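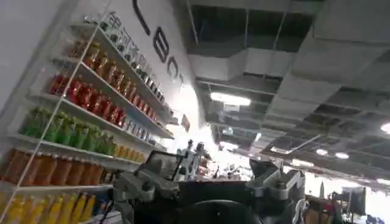 Fig. 18. Bottled drinks grouped by colour on open white shelving, seen from the wrist camera.

18. Setting up the shelf chore

Filling and tidying a drinks shelf looks like the dullest job in the shop, and it is one of the most interesting things you can ask an Otetti arm to try. By the end of this section your arm should be able to pick a bottle from a tray, find the right row for it and put it down upright. It will be slow. The first time it gets a bottle into the right row on its own you will probably cheer anyway (we did!).

Before you start, read section 2 on stopping the arm and make sure the wrist camera has been set up.

What it can and can't do yet

We get asked all the time whether the arm can take over a whole shelf. With the current software, no. It can restock a row from the front when the bottles are all the same shape and there is a clear gap to aim for. It copes well with bright, plain colours, so a shelf where reds, greens and yellows each have their own row is a lovely place to begin.

It struggles with clear bottles, with two shades of orange that sit close together, and with anything that has to go behind something else. It can't read a use-by date, wipe up a spill or tell that a cap is loose. People do all of that without thinking, and you only notice how much of it there is once you start writing it down for a machine.

You will need

The arm, fixed to its Brovent base with all four feet locked
The wide finger set (the narrow fingers tip bottles over)
A loading tray with its non-slip mat
Several empty bottles with their caps on, for practice
A soft cloth for the camera window
Someone to stand by the stop button

CAUTION: Use empty plastic bottles until you have finished step 11. Never practise with glass.

Preparing the shelf

1. Choose a shelf between knee and shoulder height. Top shelves can be reached, but the arm has to stretch and its grip is less steady there.

2. Push gently on the shelving unit. If it rocks, fix it to the wall before going any further. An arm that nudges a loose unit can bring the lot down.

3. Sort the rows by hand. Keep one kind of drink to a row and turn the labels to face the front.

4. Leave a gap at the front of the row you want filled. It needs to be wide enough for the bottle and both fingers. If you can get your own fist in, that will do.

5. Look at the lighting. Bare ceiling lights can show up as white patches in the camera view, and anything inside a white patch is lost to the arm. Move the base sideways a little at a time until the row is clear of glare.

Note: Glare changes through the day if you have a shop window nearby. Check again in the afternoon before you trust a morning set-up.

Teaching the rows

6. Open the Tolberg app and choose Chores, then Shelf, then New.

7. Hold the soft handle on the wrist and guide the arm until the row fills the middle of the screen. It moves very lightly in this mode, and it is great fun to do. Let go when the outline turns blue.

8. Type a name for the row. Use words your staff already use. "Red pop" is fine if that's what everybody calls it.

9. Repeat for each row. Where two rows have similar colours, tick Check label. The arm will pause and look twice, and each bottle will take longer.

10. Tap Save map. The map belongs to this exact position of the base. If the base is moved, even for the floor to be mopped, go back to step 7.

First run

11. Put one empty bottle on the loading tray and tap Try one. Watch the whole move from start to finish. The fingers should close on the body of the bottle, below the shoulder, and should open only when the bottle is standing on the shelf.

12. If the bottle was let go too early, open Grip and lower Release height by one step. Try again. Small changes are best here, and it's worth being patient.

13. When you have had a clean run of single bottles, fill the tray and tap Run tray. Stay beside the arm.

14. Swap to full bottles. Weight changes everything about the way the arm slows down, so choose Full under Bottle weight before you load the tray.

CAUTION: Keep customers and children outside the floor markings while the arm is moving. The arm stops when it meets firm resistance. It may not stop for a sleeve, a scarf or a bag strap.

CAUTION: Do not reach into the shelf to straighten a bottle during a run. Press Pause, wait for the steady green light, then reach in.

If something goes wrong

Message 2128, "Row not found". The camera can't match what it sees to the map. The usual causes are glare, a row that has been moved, or a smudge on the camera window. Wipe the window first.

Bottle put in the wrong row. Turn on Check label for both rows. If it still happens, leave an empty row between them.

Bottle leans or falls. Check that the wide fingers are fitted and that their pads are clean. Sticky pads hold on for a moment after the fingers open and drag the bottle over.

Arm stops halfway with no message. Most often the cable has caught on the edge of the shelf. Press Stop, free the cable and start the tray again.

A tip from our test shop

Dima Khasawneh, who ran the Vanags shop trial, put 111 bottles through one tray session and noted every one that needed a human hand. Nearly all the trouble came from the back of the shelf, where bottles had been pushed in crooked. Her advice is to straighten the back of each row yourself and let the arm work on the front. It is a fair split of the job as things stand, and we would love to hear how you get on with it.

To add the chore to a daily timetable, go to section 19. To clean and store the fingers, see the care pages at the back of this guide.

Section last revised 11 Mar 2021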